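Visit to Mivby: a table-setting arm for canteens and hotels

In August I was invited to the open day of Mivby, a small company in Salline which rents robot arms to hotels and large canteens. I manage purchasing for a catering business, and for a long time I wanted to see if such a machine can do the napkin work before a banquet.

The workshop is on the second floor, behind a bakery. We were 8 visitors. Thaddeus Szabo, the sales engineer, received us at nine in the morning with coffee and gave everyone a price sheet. The product is called Kemau. It is one arm with a two-finger gripper and a small camera at the wrist, and it comes with a software license and a training day.

Mr. Szabo explained that paper napkins are more difficult than cloth. Paper opens again after the fold, and the fingers must come close without tearing it. For this reason the tips are narrow. We stood behind a yellow line and followed the work on a monitor, which gives the view from the wrist.

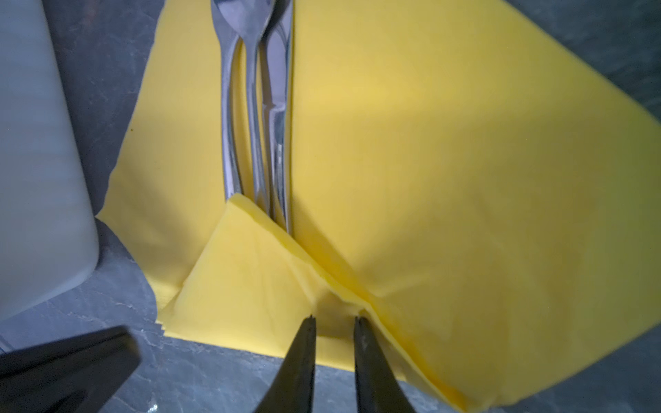 Kemau at work on a yellow paper napkin with steel cutlery, wrist camera view.

I asked how it handles shiny metal, because our own forks and spoons are polished every day. Tamsin Ostrowski from the software team answered me. She said reflections were their biggest problem last winter, and that the customer should send a set of his own cutlery before signing. They train the arm with it for 3 weeks. I found this a fair answer, but it is a long time if you change your cutlery often.

The rental begins at 127 dollars per day, with a minimum of 300 sets per shift written in the contract. Below this number they do not recommend it. For our smaller events it is too much, for the big hall it could be interesting. Cleaning of the fingers is done by the customer, and spare tips are not included.

After lunch we saw the older model, Oyelaran, which only carries trays. It is cheaper but also quite loud.

I have asked for a trial in our kitchen, and Mr. Szabo will send me the conditions by email.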